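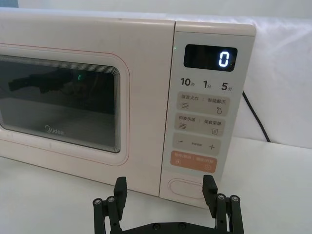
Trillero Shared Kitchens, Household Safety Team

Microwave checklist, with comments from the May round

Hello again, everyone, and thank you for your patience while we got this typed up! The list is a little longer than last time (my fault, I kept thinking of things), but most of it takes only a minute or two. Please go through it with the oven in front of you and write down whatever you notice, even if it seems silly.

1. Where it stands
Flat, steady table, nothing wobbling. OK. The Midea is on a white tabletop with white cloth hanging behind it, and I'd like everybody to keep that cloth well clear of the vents. Give it a gentle tug now and then so it doesn't creep forward.

2. Display and buttons
The display showed a plain 0 when we looked, which is what we like to see before anyone puts a cup in. The quick-time keys are marked 10秒, 1分 and 5分, so that's ten seconds, one minute and five minutes for those of you who don't read Chinese. Please don't press the five-minute key for a single mug of tea!

3. Cord and outlet
Cord checked along its full length, no nicks. Please don't share the outlet with the kettle, which draws 2,000 watts all by itself.

4. Door and window
Look along the thin red line that runs around the door, then at the dotted screen behind the glass. You're looking for cracks, for scorch marks, and for any spot where the door sits crooked. Wipe with a soft damp cloth and a drop of dish soap, and leave the scouring pads in the drawer.
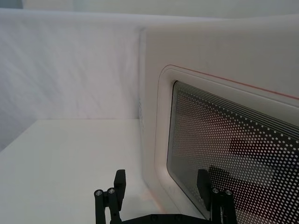 Fatemeh Sadeghi would like it added that crumbs along the hinge side matter just as much as a greasy window, and that a dry toothbrush gets them out better than any cloth she has tried.

Quite right, Fatemeh, and it's now part of item 4. Davoud Najafi also asked whether a faint mark on the outside of the housing counts as damage. No, not if the plastic is smooth under your finger, but jot it down anyway.

5. Around the front
Keep enough room for the door to swing all the way open. Cans, jars and canisters go to the back shelf, please, and hot dishes need a clear place to land.
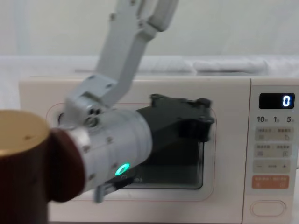

6. Inside
Turntable seated on its ring, no food stuck to the walls or ceiling. OK, after a second wipe. Never run it empty, and let covered soup stand for 30 seconds before you lift the lid.

7. Sign-off
Initial the sheet and hand it to Cormac Mac Suibhne, who will file it under 186.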